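**Groria Neighborhood Safety Group – Minutes**

December 9, 2022, Semeniuk Hall, side room

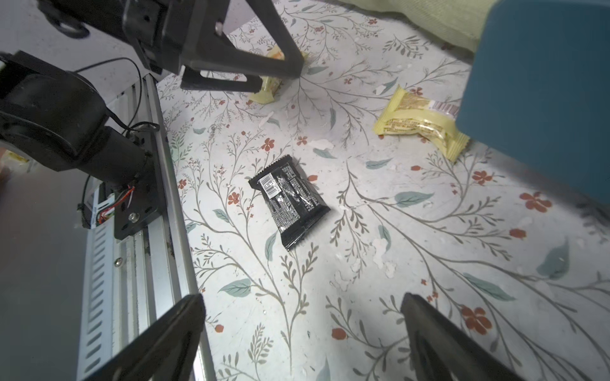
*Snack package on the flowered floor.*

**1. Minutes of the October meeting**

Approved with one correction. Item 4 should read "Amesetti Street parking lot," not "Amesetti Street park." The corrected copy goes in the binder.

**2. Report from the precinct liaison**

The liaison officer gave the figures for the area between Amesetti Street and the Gostton underpass. There were 10 reports of theft from parked cars since the last meeting. In three of them a window was broken. The rest were cars left unlocked, most of them overnight. Two bikes were taken from the rack behind the Gostton branch library, both with cable locks cut.

One arrest has been made in the car thefts. The officer could not say more while the case is open and asked members not to post names or guesses on the neighborhood page. A member asked if the stolen items had been recovered. The officer said some had, and that owners would be called directly. People who did not file a report at the time can still do so at the front desk or by phone.

**3. Lighting at the underpass**

The city has answered our October letter. Two of the lamps on the north side are listed for repair, but no date was given. The lamp nearest the stairs is not on the list. The chair will write again and ask for it to be added, with the pole number this time.

There was some discussion of whether to ask for a camera as well. Members were split. Those in favor pointed to the thefts along that stretch. Those against did not want footage of people walking home kept by the city without a clear rule on how long. No vote was taken. The liaison will find out what the current rule is – the printed policy in the binder is out of date.

**4. Package thefts**

Several residents of the Semeniuk Apartments have lost deliveries from the lobby. The building manager has agreed to hold packages in the office until 6 p.m. on working days. Residents who get home later can ask for a neighbor to sign for them. A notice will go up by the mailboxes. The liaison asked that each loss be reported separately, even small ones, with the delivery time if known.

**5. Door hangers**

The "Lock it, take it, light on" door hangers are back from the printer. Nearly 40 were handed out at the meeting. The remaining box is at the library desk. Amesetti Street and the two blocks south of it still need someone to cover them; a sign-up sheet was passed around and came back with one name for Amesetti Street and none for the other blocks.

**6. Other business**

A member reported a car with no plates parked by the Gostton loading dock. The liaison took down the details.

The side door of the hall does not latch unless pulled hard. Last person out, please check it.

**Action items**

- Chair: second letter to the city about the stair lamp
- Liaison: current policy on camera footage
- Secretary: notice for the Semeniuk mailboxes, corrected October minutes
- All: sign up for the blocks south of Amesetti Street

Meeting closed at 8:20 p.m. The date of the next meeting will be sent by email once the hall confirms.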